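Tunden wrist camera and soft-pad gripper set: two months in

Posted in Robot Arms & Grippers

I put off buying this set for most of the winter, mainly because I already had a Pacheco parallel gripper that works fine and a webcam zip-tied to the arm that sort of works fine. Then the webcam cable got eaten by the elbow joint (my fault, I never did route it properly) and I figured okay, let's do it right this time. The Tunden set was 139 dollars from Drekilham, and you get the gripper, two pairs of finger pads, the wrist camera and a bracket that fits most hobby arms. My arm is a secondhand Grenley six-axis that I run off an old laptop in the garage.

Setup first. The bracket went on in one evening, and that's with me putting it on backwards the first time. The screws are tiny and they give you exactly as many as you need, so do it over a tray. The gripper talked to my controller right away, which I did not expect! The camera was fussier. It kept dropping out until I swapped the cable for a shorter one, and it has been steady ever since. The booklet is 12 pages and only one of them covers wiring, so plan on squinting at that one for a while.
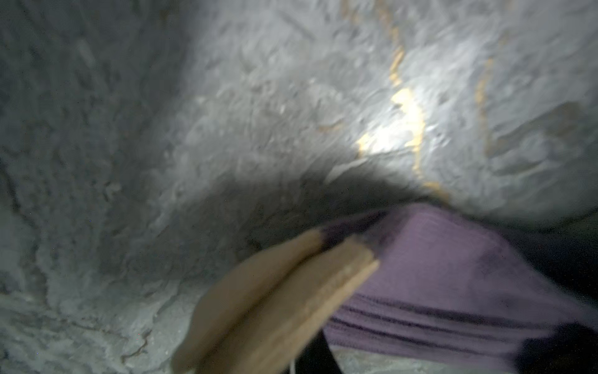 What I care about most is picking up soft stuff, and the Pacheco was always lousy at that. Its fingers are hard and narrow, so a cloth either slides out or gets poked into a corner. The Tunden pads are flat and wide, and I've been working them on ribbed purple fabric tucked up against a big lump of gray stone, a nasty place to go after cloth with a robot. You have to come in at an angle and get the tip of a finger right down into the folds without driving it into the rock. Lots of runs went sideways while I was learning the right approach height. Once I had that sorted, the wide pads did a much nicer job than the Pacheco ever managed for me, and I stopped pulling threads.

Grip force is set with a number from zero up to 2000, and the units are anybody's guess. I keep mine pretty low for fabric and bump it up for blocks and bottles. There's a little lag between sending a new value and feeling the fingers change, so don't stack commands too fast or it gets confused and just sits there. Turning it off and on again clears that.

Now the camera. It's small, it's light, and the arm doesn't seem to notice the weight at all. Detail on rough surfaces is great when things are slow. You get all the pits and ridges in a rock, down to thin tan veins, and if you're trying to line up on a landmark that's really handy. The weak spot is motion. Move the wrist at any kind of speed and the fingers go soft and smeary, and a shiny patch under a lamp will blow out to nearly white. I slowed my final approach way down and moved my desk lamp off to the side, and both helped. I'd still love an exposure lock. The old webcam had one, and it cost me 11 bucks at a thrift store!

The mounting angle is good for seeing your fingertips, though they take up a fair bit of the bottom of the view. I got used to it in a day or so. If you mostly pick from directly overhead you may want to shim the bracket a little. I used a folded piece of plastic and it hasn't budged.

Wear and tear: the pads still grip well, but they pick up lint like crazy. I wipe them down every Saturday with a damp rag. The second pair is still in the bag. One of the bracket screws has worked loose twice, so I finally put a dab of thread locker on it.

Compared to the Pacheco, I'd say the Pacheco is still better for small rigid parts. It closes more evenly and it's quicker. I swap back to it when I'm sorting hardware, and the swap takes a few minutes once you've done it a couple times. For towels, socks, rags, anything floppy, it's the Tunden every time.

Would I buy it again? Yep. Four stars out of five, with the star off for the camera blur and that wiring page. Drekilham had the spare pads listed in May but they've been out of stock every time I've looked since then, so if you see them, grab a pair.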